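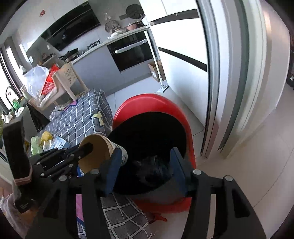
Paper cup over the red bin, kitchen side.

Vornance Viewers' Board > Series Discussion > Gratidar: the finale and the question of a continuation
Thread opened Sep 26, 2022

registrar_oke wrote:
Members are invited to use this thread for discussion of the final episode of Gratidar and the interview given afterward by its creator, Asmaa Tawfik. Spoilers for both seasons are permitted without tags. Casting rumors belong in the other thread, which already stands at 2,517 posts and does not need a twin.

For those who have not read the interview, Ms. Tawfik stated that the last scene at the Cesis ferry office was written as an ending, and that she would return only if the story called for it. I take her at her word. The series was planned as 2 seasons and it closed the one matter it opened with, namely who signed the transfer papers.

pellworth wrote:
I must respectfully disagree with the opening post. The transfer papers were settled in the eighth episode. What the first season opened with was the sister's absence, and that remains unsettled. We are shown her coat on the hook at the ferry office and nothing more. A writer who wished to close the matter would have left the hook bare.

registrar_oke wrote:
The coat has been on that hook since the pilot. It is the same coat.

pellworth wrote:
It is a similar coat. The one in the pilot has a belt. I have gone back to both episodes this evening and would ask other members to do the same before the point is treated as decided.

D. Lanning wrote:
I have now done so. The belt is there in the pilot and is not there in the finale. I would be cautious about building a third season upon it. Wardrobe departments lose belts.

My own concern is with the pacing. The final episode gives its first 30 minutes to the hearing, which repeats testimony the audience has already heard, and leaves the ferry office only the last 10. Viewers who waited since April were owed a better division of the time. 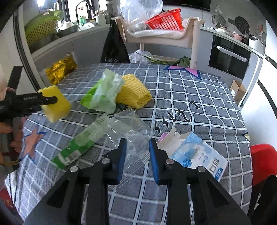 I would also note that the hearing is the weakest writing given to the inspector in either season. He is made to read aloud a letter that he himself found, to people who have plainly read it. The actor does what he can with it.

mushi_archivist wrote:
With respect to the previous member, the hearing is the point of the episode. Each witness changes one detail from the earlier account, and the harbor clerk changes the date. I posted a comparison when the episode aired and can post it again if the moderators have no objection.

I would draw attention as well to Mushi, Ms. Tawfik's earlier series, which ended in much the same manner and was never continued. Members said at the time that the closing shot was a promise of more. It was simply the closing shot.

pellworth wrote:
Mushi was canceled. The two cases are not alike.

mushi_archivist wrote:
It was not canceled. It was not renewed, at the request of its writer. The distinction was discussed at length on this board and the thread is still available in the archive.

registrar_oke wrote:
Members are reminded to keep discussion of Mushi brief, as it has its own section. The comparison of testimony may be posted here - please keep it to a single post.

D. Lanning wrote:
I should be glad to see it. I had noticed the clerk's date and took it for an error in the subtitles.

pellworth wrote:
As would I. My position on the coat is unchanged.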